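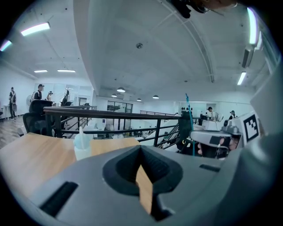

From: Zofia Zalewska
To: building-users list
Subject: Re: Drinks and furniture on the upper level

Dear colleagues,

Thank you to those who replied to my message of last month. Several people asked for the arrangements to be set out in one place, and I have done so below. They apply from the start of December to all tenants of the Grulotstead building.

On November's question, Régis Courtois wrote:

> Our team uses the wooden table upstairs most afternoons and we
> would like to go on having a drink there. Could Facilities confirm
> whether the rule covers every cup, or only open ones? The notice by
> the stairs says "no beverages" and the tenant handbook says "lidded
> beverages permitted." We would also like to know if the office
> chairs may stay against the railing between meetings.

The handbook is correct, and the notice will be replaced. Cold drinks in plastic cups with a fitted lid are permitted at the table. A straw through the lid is acceptable. Open cups, glasses and cans should be kept in the kitchen on the lower level. Please do not set any drink on the top rail or on the floor beside it, as there are desks directly underneath. In the spring a spill from the upper level reached two workstations, and the repair came to $2,411, of which the insurer paid all but $214.

With regard to the chairs, the mesh office chairs may remain on the upper level. They should be turned in to the table at the end of the day and kept clear of the head of the stairs. The high-backed chairs are included in this. Staff who need additional seating should write to Leopold Oberholzer before moving any up from below, and should not carry chairs on the stairs without a second person.

The table was oiled in the summer by Cieślak and marks easily. Wipe up condensation with a dry cloth. The spray cleaner in the kitchen is meant for the white desks and must not be used on the wood.

Fellamow has asked whether the table can be reserved. It cannot be at present. Mieczysław Pawlak is reviewing the matter and will write to the list separately.

Questions about the above may be sent to me directly or raised at the next tenants' meeting.

Sincerely,

Zofia Zalewska
Building Services, Grulotstead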